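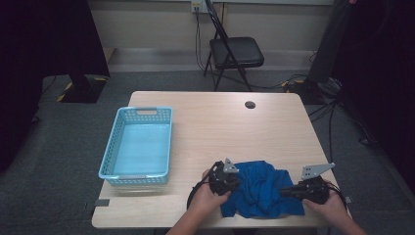
Dravdale Technical College, Department of Automation and Handling

Review: the Meda hand-held gripper pair, after one term of use
By Johanna Koller

We bought the Meda pair in spring for the cloth handling course, and I was asked to write down what we think of it before the second group starts. I am not a salesperson and I did not get a discount. I have used the grippers myself for most of the term, together with Els Leemans and Wilma Aerts, and my opinion is mostly good, with a few complaints that I want to explain properly.

First, what we do with them. A person stands at the desk with one gripper in each hand and does the task in the way the robot should do it later. Our main task is a cloth that lies in a heap and must go folded into a plastic basket. It sounds like a small thing. But a cloth never lies the same way two times, so the student must show it many times and from many starting positions. Our plan asks for 200 good demonstrations from each pair of students, and this is where you learn if a tool is comfortable or not.

Before Meda we taught by remote control. You moved two small arms and the big arms in the other room followed. It was precise, but slow, and students became nervous about breaking something. Wilma needed 20 minutes to fold one towel in her first lesson. With the hand-held pair she had a fold she was content with in her first hour, and she was demonstrating it to others the same afternoon. For me this is the strongest reason to buy it.

The grip is good. The body is thick, and I was afraid it would be too thick for smaller hands, but Ilse Declercq, who has the smallest hands in our group, had no trouble to close the trigger fully. The trigger has a soft beginning and then becomes firm. After a few days your fingers know where the cloth is caught and where it is only touched.

The metal fingers are the part I have the most to say about. Ours are the pointed triangular plates, which are sold separately by Wuyts. They slide under a fold very nicely when the cloth is lying flat on wood. When the cloth is thick, or bunched up, the tip is too narrow and it pushes the fabric away before it takes it. You must then come from the two sides and pinch toward the middle. This can be learned, but a student who has learned it shows the robot a movement that exists only because of the tip. I would like a rounder plate as a second choice. Changing plates is easy if you have the right key, and the right key is not in the box. Please write this on your order list.

The cables are my biggest complaint. Each gripper has its own, and they are stiff. When you reach across the desk the left one makes a loop and pulls on the wrist, not strongly, but you feel it after 30 repetitions. Marijke Segers puts hers over the shoulder. I let mine hang over the front edge of the desk and step back a little. Neither is a real solution. A cable that leaves the body from the back, at an angle, would be better.

About weight: one gripper is fine, two grippers for a long morning is tiring. We now stop every 20 minutes. I made this rule after I looked through the recordings from April and saw that the late demonstrations were lazy. The hands stayed lower and the corners of the cloth were not brought together. The robot learns the lazy ones too.

A word on the work place. You don't need an expensive table, but fix its position and mark it. We put small pieces of gray tape on the edges of the desk, and everybody begins from the same place. The basket stands at the left. One time somebody turned it with the short side to the front for half a day, and we had to decide which direction we wanted to keep.

The software is plain and a little old in its look. It starts every time, and deleting a bad demonstration takes one click, which I use more often than I like to admit. The manual is translated in a strange way in chapter 5, so read the drawings there and forget the text.

Service was correct. One trigger began to stick, we sent it to the workshop in Pirkamstead, and it came back repaired with a short note about how to clean it.

I give four points out of five. The missing point is for the cables. If your students have to show two-handed work with soft things, I would choose it again before remote control. For heavy parts or very exact placing I would keep the old arms, and we do keep ours.

Those who want to try the pair can ask Els for the key to the cabinet. Please hang the cables up after use and do not wind them around the grippers.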